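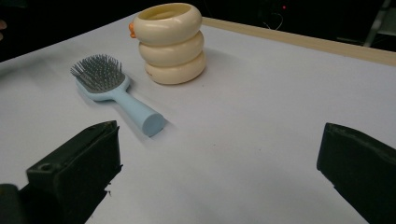
3.2 Objects and surface

The study looks at how people arrange small personal items on a surface that has no fixed places marked on it. We kept the number of items in each layout low. Earlier work on bathroom shelves and dressing tables has mostly dealt with crowded surfaces, where it is hard to say whether an item was put somewhere or simply ended up there. With two items on a plain top, the distance between them and the way each one faces can be compared from one layout to the next.

The pair discussed in this section is a hairbrush and a ringed cup. The brush has a pale blue handle and a paddle head filled with grey bristles. The cup is cream and looks like a short pile of thick rings, open at the top. We chose them as a pair for their difference in shape. The brush is long and has a clear front and back end, so it always points somewhere. The cup is close to round when seen from above and takes up much the same space whichever way it is turned. A small orange knob on its side is the only part that gives it a direction, and most of our coders overlooked it until the coding sheet was changed to ask for it.

The pair also leaves open the question of whether the brush belongs in the cup. In the pilot, some people treated the cup as a holder for the brush and others treated the two as separate things that shared a table. We did not correct either reading. The written instruction, drafted by Asger Vigfúsdóttir, asked only that the items be left "as you would want to find them".

The surface was a pale, rectangular tabletop without pattern. A patterned top was dropped after the pilot, as people lined the brush up with the print.

3.3 Coding of layouts

Each layout was coded for three things: the direction of the brush, the position of the cup in relation to it, and the gap between the two. Direction was taken from the end of the handle to the head and written down as seen from the near edge of the table. A brush lying within 15 degrees of the near edge was coded as level, and anything beyond that as diagonal. The cup was coded as behind, in front of, or beside the brush, with a second code for left or right.

Figure 2. Brush and cup on the table, with the brush coded as level and the cup as behind and to the right. 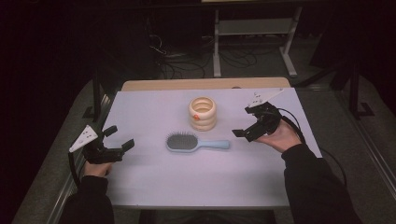
The second code caused more disagreement than the first. When the cup stands behind the brush and only slightly to one side, a coder who judges from the middle of the brush and a coder who judges from the head may give different answers. We settled on the middle of the whole brush, handle included, and the layouts already coded were gone through again under that rule. The full set came to 3,688 layouts across all pairs, of which 21 were left out because one of the items had been laid on the floor or on a chair.

Gap was measured between the nearest points of the two items at table level. Shadows made the lower edge of the cup hard to judge in some records. In those cases the coder marked the gap as uncertain, and it was kept out of the averages but not out of the direction counts.

We did not code neatness. An attempt was made in the pilot, using a five-point scale, but coders tended to score any level brush as neat and any diagonal one as untidy, so the scale repeated what the direction code already told us. Layouts in which the brush stood inside the cup were given a code of their own and are dealt with in Section 4.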